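Folding and sorting dark clothing on a bed with a tile mat

Household guides, part 2: working without a table

Contents
What you need
Preparing the mat
Sorting
Folding a long garment
Folding smaller items
Stacking and moving to the drawer
Common faults
Cleaning the mat afterwards

This page covers folding a load of black or very dark clothing on a bed that has a summer mat on it, the kind made of small rectangular tiles joined in rows. Part 1 dealt with folding on a table. The folds are mostly the same. The differences are in how the cloth behaves on a hard mat over a soft mattress, and in seeing what you are doing when everything in the pile is the same colour.

The method assumes dry, finished laundry. If anything is still damp at the seams or the waistband, hang it up again and leave it out of the load.

What you need

A made bed with the mat in place and the pillows removed.
A clothes brush or a lint roller. I use the Vevier flat brush, but any short-bristled brush will do.
A tape measure, for the first session only.
A drawer or a lidded box. The measurements below are for a Parnik under-bed box with an internal width of 800 mm. Adjust them if yours is different.
A lamp or a window to one side.

A folding board is not needed. The Pestus board that many people own is sized for shirts, and it slides about on tiles.

Preparing the mat

Pull the sheet flat first, then lay the mat and square it to the headboard. The rows of tiles should run parallel with the headboard and the columns with the sides of the bed. This takes a minute and is worth doing properly, as the tile rows become your ruler for everything that follows. If the mat is skewed, every fold you line up against it will be skewed by the same amount.

Leave a margin of sheet showing along the edges. A mat that reaches right to the side of the mattress tips when you lean on it, and on some beds it will catch your sleeve.

Brush the mat down in the direction of the rows. Grit collects in the gaps between the tiles, and black cotton picks it up at once. Pale dust is the main nuisance with dark clothing, far more so than creases.

Check for lifted tiles by running the flat of your hand over the surface. A tile with a broken thread stands up slightly at one corner and will snag knitwear. Turn the mat end for end if the damage falls in the area where you want to work.

Sorting

Tip the load out at the head end and keep the foot end clear as the working area. If you prefer to stand at the side of the bed, divide it left and right instead. The point is to have one zone for loose clothing and one for folding, and not to let them run together.

Black clothing in a heap is hard to tell apart. Two things help. The first is side light: put the lamp low, level with the mattress if possible, so that seams and hems throw a small shadow. A ceiling light flattens everything. The second is to sort by feel before sorting by sight. Pick up each item by whatever part comes to hand, lift it clear of the heap and let it hang for a moment. Length and weight will usually tell you what it is.

Sort into the following groups:

Long items – trousers, dresses, long skirts, long loose tops.
Short items – T-shirts, vests, shorts.
Narrow items – leggings, tights, scarves, belts of cloth.
Small flat items – socks, underwear, handkerchiefs.

Long items are folded first. They take up the most room, and once they are out of the way the remaining groups can be spread out.

Folding a long garment

Take hold of the garment near one end, at a seam if there is one. Draw it down the bed towards you so that it lies lengthways, with the far end still bunched. Do not try to throw it flat as you would a sheet. On a smooth mat a light fabric lands crooked and traps air, and you will only have to lift it again.
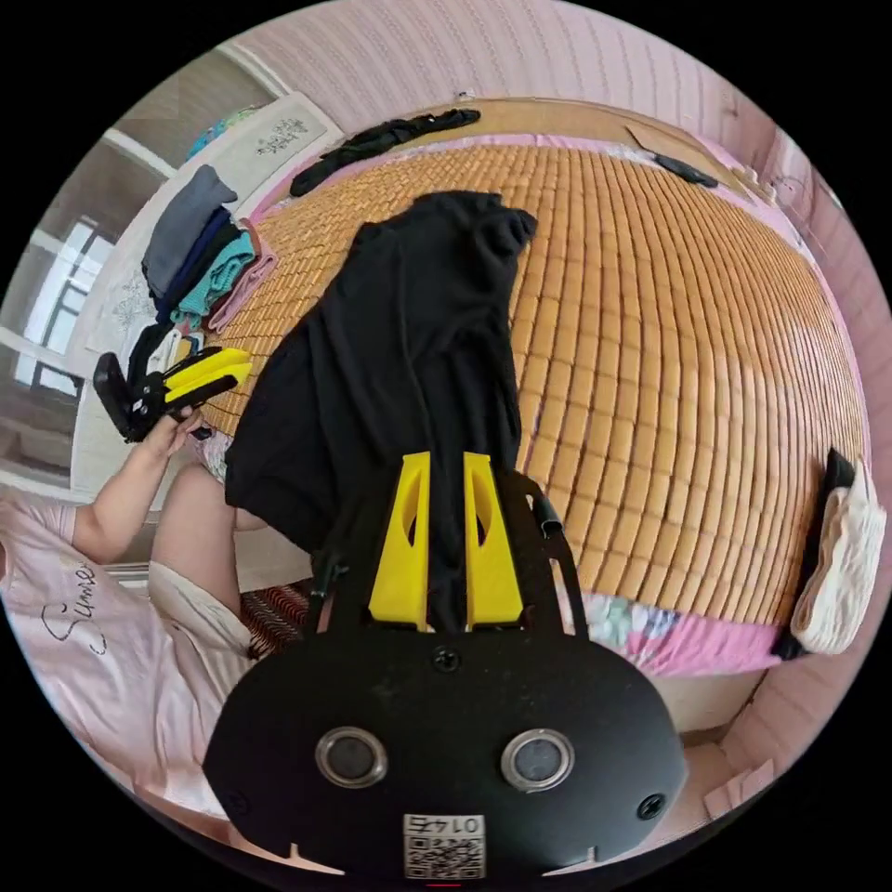

Drawing a long black garment down the length of the mat.

If a side edge falls over the side of the mattress, lift it back on to the mat before smoothing. Cloth hanging off the bed pulls on the rest by its own weight, and the garment will creep sideways while you work on the other end.

Next, open the bunched end. Hold the near end still with one hand and work the other hand up the centre of the garment, palm down, pushing the slack ahead of you. When you reach the top, spread the fabric outwards to both sides. Work from the centre each time. Going from the edge inwards makes a ridge down the middle which will set as a crease.

Now line up one long edge with a column of tiles. Pick a column that you can see along its whole length, and bring the side seam to it a little at a time. For trousers, lay one leg on the other first and align the inside seams, then bring the outer seams to the column.

Fold in this order:

1. Fold the garment in half lengthways, taking the free edge across to the edge already on the tile column. Smooth it down.
2. Fold in any part that sticks out, such as a flared hem, a sleeve or the point of a crotch seam, so that the outline is a plain strip.
3. Fold the strip in half, hem to top. Hem to top gives a neater roll at the fold than top to hem, because the heavier end stays underneath.
4. Fold in half or in thirds again, depending on the length.

The longest thing in my own wardrobe is a dress that measures 161 cm from shoulder to hem. In half, in half again and then in thirds gives a packet just under 14 cm deep, and it stands upright in the box without support. Trousers of ordinary length need one fold fewer.

The tiles help most at step 3. Count the rows under the strip once, find the halfway row and put a finger on it. The fold goes there. After a few garments you will no longer need to count.

Slippery fabrics – satin linings, viscose, most sportswear – slide on the mat when folded in half. Put a cotton T-shirt from the short group underneath as a non-slip layer and fold on top of it. The T-shirt will crease a little, but it is going to be folded anyway.

Folding smaller items

Once the long group is finished, pull the rest of the heap forward in small amounts. Take no more than a double handful at a time. If you drag the whole heap down the bed, the groups mix and the sorting has to be repeated.

Short tops are laid face down with the neck towards the headboard. Fold each side in by a third, with the sleeve turned back on itself, then fold the hem up to the neck and in half again. On a soft mattress the weight of your forearm makes a hollow, and the cloth slips into it, so keep your elbows off the bed and press with the fingers only. Kneeling beside the bed gives better control than bending over it, and is easier on the back.

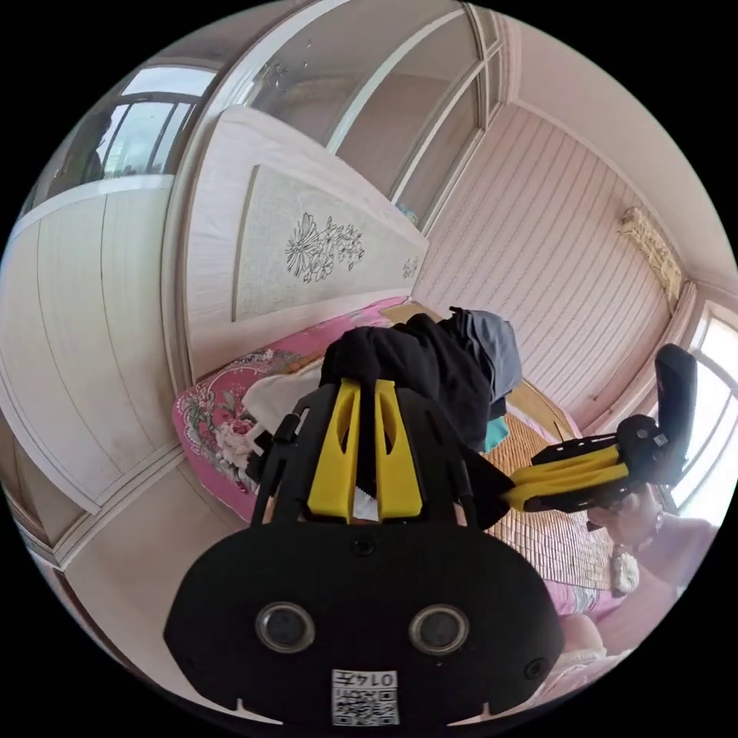 Narrow items do not fold well and are better rolled. Fold leggings in half lengthways so that one leg covers the other, tuck the seat in to make a straight edge, and roll from the ankle. Finish at the waistband. The elastic grips enough to hold the roll closed. Scarves are folded into a strip the width of your hand and rolled from the fringe, if there is one, so that the fringe is protected inside.

Socks should be paired at the sorting stage if the light is good enough. If not, leave them until last and pair them by the window. Black socks from different packs fade at different rates, and under a warm bulb a faded pair and a new pair look identical. Compare the ribbing at the ankle, which varies more than the colour does.

Small flat items go in half and in half again. They need no further treatment.

Stacking and moving to the drawer

Build the stacks on the mat, along the row of tiles nearest the headboard, where you are least likely to lean on them. Put packets of the same depth together. Mixed depths lean.

The Parnik box takes packets in files, standing on edge with the fold uppermost. At 800 mm wide and with each packet folded to a face of 19 cm, four files fit side by side with 4 cm to spare. The spare space is needed. A box packed tight to the sides cannot be searched without pulling out a whole file.

For chests of drawers the limit is normally the height. The top drawers of my Vídalín chest have an internal height of 85 mm, too shallow for anything on edge, and there the packets have to lie flat. Two T-shirts deep is the most it will take before the drawer rubs. Long items go further down.

Carry each file between two flat hands, pressed lightly from both ends, and lower it in all at once. Label the end of the box if the whole of it is dark clothing. A strip of white tape sewn or pinned to the top packet of each file also works, and is easier to see in November when the cupboard is dark by four o'clock.

Common faults

The packet opens after a few minutes. The last fold is too thick for the fabric. Undo it and make thirds in place of halves.

Tile marks on the cloth. You have pressed too hard, or left something heavy on top. They drop out of cotton overnight. On velvet and other pile fabrics they may need steam, so fold pile fabrics on a towel.

The mat moves. The sheet underneath is loose. Tuck it again at the foot end.

Pale fluff all over the finished packets. Brush each garment once, before the first fold, along its length. Brushing afterwards only cleans the outside.

One side of the strip comes out longer. The seam was not on the tile column for its full length. Check the far end as well as the near end before you start folding.

Cleaning the mat afterwards

Remove the clothing, then lift the mat from the foot end and fold it back along its rows. Shake the sheet. Wipe the upper face of the mat with a wrung-out cloth, following the rows, and let it dry before putting the pillows back. Dark dye can rub off new clothing on to pale tiles. Plain water removes it on the day, but a mark left for a week will want a drop of washing-up liquid.

Part 3 covers bed linen, including fitted sheets.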